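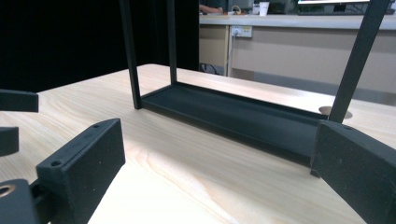
The black metal shelf on a wooden tabletop. The lower tier is a shallow tray with a raised lip.

Fodska Kitchen Library Adds Tabletop Shelves to Lending List

15 Oct 2022

The Fodska Kitchen Library has added a set of two-tier tabletop shelves to the household items that members may borrow. The shelves are available at the main desk and at the Bosulach branch, and may be kept for up to 100 days.

The purchase follows a survey of members held in April, in which 214 households replied. Storage for dry goods was the request named most often, ahead of baking pans and preserving equipment. The library currently lists 3,482 items in its catalog, of which 474 are intended for kitchen use.

"Many of our members live in apartments with very little counter space," said Linnea Wikström, head of lending. "A second level above the counter lets them keep everyday jars within reach and still have somewhere to put a cup down."

The shelf is made of black metal and stands on thin legs. Members are advised to place it near the back of the table or counter and to put the jars they use daily on the upper tier. The lower tray is suited to packets, spice tins and other low items. Jars should be lifted straight up when they are removed, and lids should be closed before a jar is returned to the shelf.

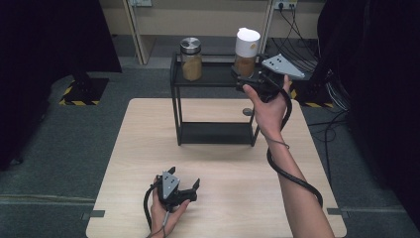

Borrowing and Returns

Members may reserve one shelf per household, in person or by telephone. Jars are not supplied with the shelf. A separate set of storage jars may be requested under the catalog heading "Komis."

Shelves should be wiped with a damp cloth and dried before they are returned. Any loose leg or damaged foot should be reported to Kjell Fjeld at the repair desk, who will arrange an exchange at no charge.

Leena Kettunen will lead a short session on arranging dry goods at the Bosulach branch. Admission is free for members, and places may be booked at either desk.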